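Do Standing Tables Make Students Work Better? A Term Project Report

Deepika Pai and Balakrishnan Arumugam

Why we picked this

Our school library got a leaflet from a furniture seller called Kunstead. It said that students who work at a high table "focus longer and finish faster." There was no source for this anywhere on the leaflet. We asked two teachers and both had heard the same thing, also without a source. Balakrishnan wanted to test it. Deepika thought it was nonsense from the start, and we should admit that, as it may have shaped how we read the results.

What other people say

We read 5 articles. Three of them were written by people who sell desks. One was a blog post that quoted another blog post. The last one was a proper study, but it was on office workers who chose to stand, and people who choose a thing tend to like it. None of them tested teenagers doing homework.

How we did it

We used a proofreading task. Each student got a page of text with spelling mistakes in it and had 20 minutes to find as many as they could. Half the group stood and half sat, and the next week they swapped. We wrote two versions of the page, named Henow and Ukia after the made-up towns in them, so that no one would see the same page twice. We tried to make them equally hard. We are not sure we managed it.

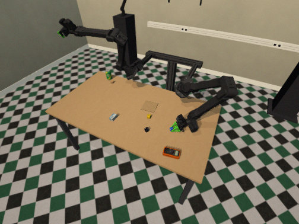 Figure 1. Wooden table on a checkered floor, computer-rendered view.

Between them, the students marked 234 mistakes correctly. The standing group did slightly better in the first week. Before we got excited, we checked which page they had been given, and most of them had Ukia. In the second week the sitting group had Ukia, and then the sitting group came out ahead. So our best guess is that Ukia was just the easier page.

We also asked everyone how well they thought they had worked. Students who stood gave themselves higher marks, even when their pages were worse. This was the only clear pattern we found, and it may explain where the leaflet's claim comes from. If you ask people whether a new table helped, they say yes. 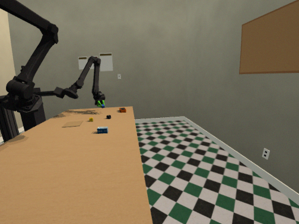

Figure 2. Long wooden table, seen along its length (rendered).

Problems with our test

The group was small. Some students talked. On Wednesday the heating was off and people who were standing moved around to keep warm, so we can't say they were only "standing." One student, Raju, finished early both times and distracted the rest. Twenty minutes is also too short to say anything about a whole school day.

What we would tell the school

A set of high tables costs 300 dollars more than the normal kind. We found no reason to pay it. A bigger test could prove us wrong, and the seller is welcome to run one, as long as someone else marks the pages.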